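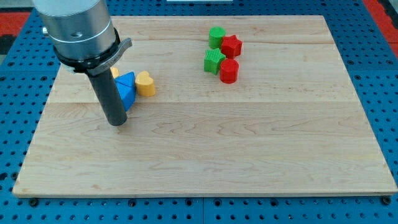

To: tunham-play list
Date: 17 December 2022
Subject: Re: What do you put the small blocks on?

> We have inherited a big tub of plastic shape blocks for the toddler
> morning, and the kids love them, but they slide all over the tables
> and end up on the floor in minutes. Trays with sides make a terrible
> racket. Has anyone found a surface that works? We can spend a little,
> but only a little.

Oh, I am so glad someone asked this! Get a wooden board. A plain, glued-up, pale wooden board, the kind sold for kitchens and shelves. We started using them in April at the Gotberg room and I would never go back to putting blocks straight on the table.

The first thing you notice is how good the colors look. Red and green plastic on a patterned tablecloth is a muddle, but on light wood every piece stands out, and even the little ones who are still working out what a cylinder is can spot the one they want from across the table. Ours has lovely long wavy grain, and you can see the straight joints where the strips are glued together. A few of the older kids have decided the joints are roads. They park things along them for ages (one afternoon the whole session turned into a parking lot, and I let it).

The second thing is that it gives the game an edge. Everyone knows where the blocks live. I put out two small clusters with a space between them, never a heap, and the kids start moving pieces from one to the other without being asked. Seven or so blocks is plenty to begin with. I know that sounds stingy when you have a whole tub – ours holds nearly 400 – but with the full tub out they mostly just dig.

Some practical bits from our own trial and error:

Look for a smooth bevel along the front. Square edges are hard on small wrists.

We have 2 boards, both from the offcuts bin at Plulleck, and they were happy to sand the corners while I waited. The longer one is 84 cm, and two children can work side by side at it with only moderate elbowing.

If your board slides on the tabletop, a bit of rubber shelf liner underneath sorts it out.

Wipe with a damp cloth, then dry it straight away and stand it on its long side overnight. I left one flat on a wet counter and it cupped. It has mostly come back!

Round blocks will still roll if you lay them on their sides. Stand the cylinders up when you set out and you get a few minutes' peace, anyway. The ones with ribbed sides are easier for little hands to grip, so if your tub has any, put those out first.

The Shboul playgroup uses cork mats for the same job. They are quieter, I'll give them that, but towers wobble on them and ours love a tower.

You are welcome to borrow our shorter board over the break and see how your lot get on with it. Just reply to me off list and I'll leave it by the coat pegs for you.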